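Subject: Re: [kinyua-dev] episode checker flags wide-open frames as "tool lost"
From: Nafula Owino
To: kinyua-dev list

On the Gornumthorpe side of the list, someone wrote:

> After updating to the new Kinyua checker, 2,049 frames in our
> pump bottle set come back as "tool lost". I opened a bunch of them
> by hand and the tool is right there in all of them. Is the checker
> broken or are we feeding it garbage? We never had this with the
> Undier scripts, but then the Undier scripts never complained about
> anything, including the time we fed them a blank file.
>
> Also, can we just turn the check off?

You're feeding it perfectly good data and it's being a snob. The check is mine, so I get to say that.

Some background for those who skipped the May thread (I don't blame you, I wrote most of it and I skipped parts). The checker does two things per frame. It finds the two fingers in the gripper view and measures the gap between the pads, then it compares that gap with the width reported by the encoder. If the two disagree for too long, it decides the tracker has wandered off and writes "tool lost". The head view is only used for timing and for a sanity check on which hand is which. I pulled a pair from the bottle and basket task to see what it was choking on.

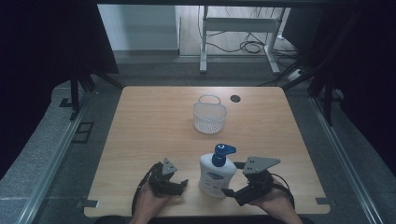
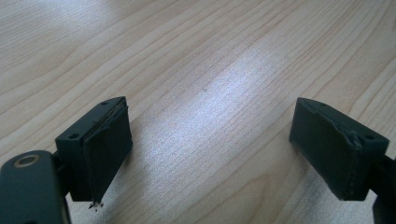
My finger finder looks for strong edges along the inside of each pad. It was tuned on the old Griria recordings, where the table was matte and dull and never gave anyone any trouble. On pale wood with a lamp on it, auto exposure goes for the bright patch, the pads sink into the finger blocks, and the strongest straight line around is wood grain. So the code measures a lovely, stable, sub-pixel gap between two bits of tree. The encoder says "wide open", the tree says otherwise, and you get your flag.

Worn pads don't help either. The template still expects a clean rectangle, and any pad that has seen a month of real use has stopped being one.

What I've pushed to the branch:

1. Clipped pixels are masked before edge detection, with a margin, so the rim of the glare doesn't count as an edge.

2. The pad template is gone. We now fit only the outer outline of the block and work inward using the known pad thickness. Fuzz on the pad face is ignored.

3. "tool lost" is split into 2 flags, "tool lost" and "gap unsure". Only the first one drops the frame. I should have done this the first time, and at least one of you told me so.

Please rerun with --recheck on a chunk of 1,000 frames before you do the whole set, and send me the log instead of a screenshot of the log. If "gap unsure" still fires when the gripper is fully open over bare table, I want those files.

On turning the check off: yes, there's a switch, it's in the config, and no, I'm not telling you what it's called until you've tried the branch.

Still open is what to do when the glare covers a finger outright. Right now it falls back to the encoder and hopes. Patches welcome, opinions slightly less so.

Nafula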